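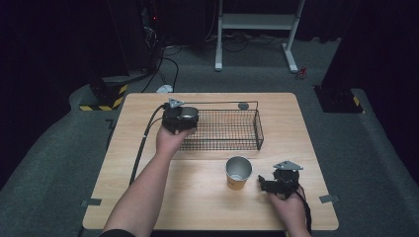

Pastel cell – maintenance and set-up meeting
Minutes, February
Held in the Titgate meeting room, 14:00

Chair: Lourenço Rebelo
Also present: cell operators (both shifts), workshop, data side
Apologies: purchasing

1. Minutes of the last meeting

Agreed, with one correction. Under item 4 the spare cable was recorded as fitted to the right gripper. It was fitted to the left. The log sheet has been changed to match.

2. Hand-held grippers

2.1 Left unit. The operators reported that the jaws were slow to open after long runs. Workshop stripped the unit, found grit on the slide and cleaned it. No parts were replaced. The unit was put back together and run for 100 open and close cycles on the bench without a fault. Returned to the cell.

2.2 Right unit. One finger joint has side play. Workshop measured it and considers it within limits for now. Operators to check the joint by hand at the start of each shift and write the result on the sheet, including when there is nothing to report. Two sheets came back blank last month.

2.3 Top plates. The triangular plates on both units were taken off and refitted during the January service. The screws on the left plate had been done up without thread lock. This has been put right. The chair asked that any plate which is removed, for whatever purpose, is followed by a full calibration before the cell is used again. Agreed.

2.4 Workshop asked whether the grippers could be stored in the cabinet with the plates on. Yes, provided they lie on the foam and nothing is put on top of them.

3. Cables

3.1 Each gripper cable is to leave the table over the front part, clear of the work, with enough slack for the operator to reach the back of the table. The present slack is enough for most operators. Taller operators report that the left cable pulls when the arm is fully out. Workshop to make up a longer lead and try it on the left side first.

3.2 The cables on the floor behind the table were discussed again. The run between the rack and the table is still loose. A cable cover was ordered from Fletier and has not arrived. Until it does, nobody is to walk behind the table while the cell is recording. The data side noted that the rack end also needs tidying, as it is hard to trace a single lead there. To be done at the next planned stop, with labels at both ends.

4. Table

4.1 The side clips were checked and tightened. The position of the table is part of the calibration and it must not be moved to make cleaning easier. If it is knocked, stop, tell the shift lead and recalibrate.

4.2 The table top is to be wiped with a damp cloth only. The solvent used in December left a dull patch on the old top and is not to be used on this one.

5. Task set-up: cup and basket

5.1 The basket stays on the rear half of the table, lengthwise, and the cup starts in front of it. The operators asked for marks on the table to make this repeatable. The data side does not want marks, as the start position should vary a little. A written note with limits will be issued instead.

5.2 Paper cups are to be changed when the rim goes out of shape. The shift lead decides. Used cups are not to go back in the box with the new ones, which has happened.

5.3 The wire basket was checked for bent or sharp ends. None found. A second basket of the same pattern is held in stores.

6. Calibration results

Of 67 calibration runs since the last meeting, 63 passed first time. The other four were repeated and passed on the second attempt. Three of these were on the left unit before the work in 2.1 and 2.3. No cause was found for the fourth. Aguiar's procedure sheet is still the one in use, revision 2, and the older copy taped inside the cabinet door is to be taken down.

7. Actions

Longer left lead – workshop
Chase cable cover with Fletier – purchasing
Rack end tidy and labels – data side, next planned stop
Note on start positions – data side
Remove old procedure sheet – shift lead
Finger joint check, each shift – operators

8. Any other business

The operators asked for a second stool. Chair to look into it.

Meeting closed at 14:50. Next meeting in March, same room.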